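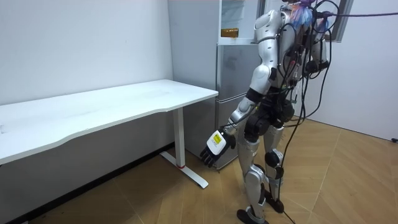

White desk with the curved front edge, wood-pattern tile floor. You'll get to know both.

ROOM AND DESK ATTENDANT, PART TIME
Brisgate, Pliltlow Street side entrance
Posted April 5, 2022
Start: first week of May, sooner if you can

Need one person, maybe two, to keep our work rooms in order. Desks, floors, chairs, shelves, supply closet. Early hours mostly. Some lifting. Not a cleaning contractor job, we have a night crew for restrooms and trash. This is the stuff in between that makes a room usable when people walk in.

Sorry this is a bit thrown together, our last attendant moved away and we are covering the shifts ourselves till somebody starts.

Who we are

Brisgate is a two-floor building of work rooms rented by the day, week or month. Okach runs the building and would be your employer, so that's the name on the paycheck. 3,205 square feet counting both hallways. Tenants come and go, rooms get rearranged a lot. A desk that was by the window yesterday might need to be on the other wall by 9.

What you'd do

Mornings, 7 to 11:

Walk every room on your list before people get in. Lights, blinds, thermostat.

Wipe down the white desks. Front edges as well as tops, thats where hands rest and where the gray marks build up. Damp cloth, then dry cloth. No scrub pads on the white tops please. We lost two that way.

Put desks back on their spots. Lu desks are long and thin in the top, so never drag one by the end. Two people for anything over arm's length. If you're alone, leave it and text.

Dust mop the tile. It has a wood look, but it's tile, so no wood soap and no wax. Plain floor cleaner, the measured kind. Grout lines get a brush every other week.

Keep walkways open. Cords run along the wall where they can. If something on the floor belongs to a tenant, don't unplug it, don't coil it, don't move it. Leave a note on the door or ask.

Chairs back under. Check wheels for hair and tape.

Later in the shift, if things are quiet:

Restock closet (cloths, felt pads, door signs, tape, spare bulbs). Log what's low on the sheet inside the door.

Small fixes. Tighten a leg, swap a felt pad, touch up a wall scuff. We'll show you. If you can already use a screwdriver and a level you're ahead.

Assemble new desks when a delivery comes in. Happens in bunches. We have one in May, flat packed, and would like you here for it.

What we dont need you to do

Front desk, phones, sales. Tenant equipment of any kind. Ladders over four steps. Driving.

Hours and pay

Twenty hours a week to start, mornings. Could go up in summer. Schedule comes out two weeks ahead and we try hard not to change it.

Hourly rate is given on the phone call, and it's the same for everyone who starts in this role. Paid every two weeks. $400 signing bonus, half on your first check and half after 90 days. $75 toward work shoes, bring the receipt. Closed toe, non slip, any brand. Tile is hard on the feet so get something with a real sole.

Paid training, three mornings. Sick time from day one. Parking in back is free but fills up, bus stops across the street.

What we're looking for

Shows up on time. This is most of it.

Can be on your feet four hours, bend, kneel, lift 40 pounds with a second person.

Careful around other people's things. Rooms are in use while you work, sometimes people are mid-project and need you to come back in ten minutes. Come back in ten minutes.

Notices stuff. A desk that sits a little off level, a chipped tile, a drawer that sticks. Write it down even if you cant fix it.

Basic English reading for labels and the task sheet. Spanish or Mandarin a plus, lots of our tenants speak one or the other.

18 or over. Building rule.

Experience in hotels, schools, banquet setup, moving or furniture assembly all good. None is okay too.

Background check after the offer, we pay.

Things people asked last time

Uniform? No. Gray apron with pockets, we supply it and wash it.

Alone in the building? No, someone from the office is in by 6:45 every morning.

Music? One earbud fine. Two no.

Can I switch to afternoons? Not right now. Afternoons are covered thru the end of summer.

Is it year round? Yes. Closed on the main holidays and the week after Christmas, that week is paid.

Can I work this around school? Two of our past attendants did. Tell us your class times up front, makes scheduling easier.

Are the rooms hot? Upstairs in July, yes. There are fans.

How to apply

Send a few lines to Yuzhen Qin, building manager, through the contact form on this page. Pick "Jobs" in the drop down or it goes to the leasing inbox and sits there. Resume if you have one, not required. Please include:

Your name and a number that takes texts
Mornings you can work and mornings you can't
Earliest start
Any job where you moved, cleaned or put together furniture, one line each

Or come by in person, side door on Pliltlow Street, between 1 and 3 in the afternoon. Ring the lower bell. Upper bell is the tenants.

If it looks like a fit we call, ten minutes or so on the phone, then a paid trial morning. You'd set one room with us: desks, floor, chairs, closet check. Wear shoes you can kneel in. You'll hear back within two days of the trial either way.

Need an accommodation for the application or the trial? Say so in the form or at the door and Yuzhen will set it up.

Okach is an equal opportunity employer. We hire without regard to race, color, religion, sex, national origin, age, disability, veteran status or anything else protected by law.

Ad stays up til both spots are filled. If you can read it, we are still looking.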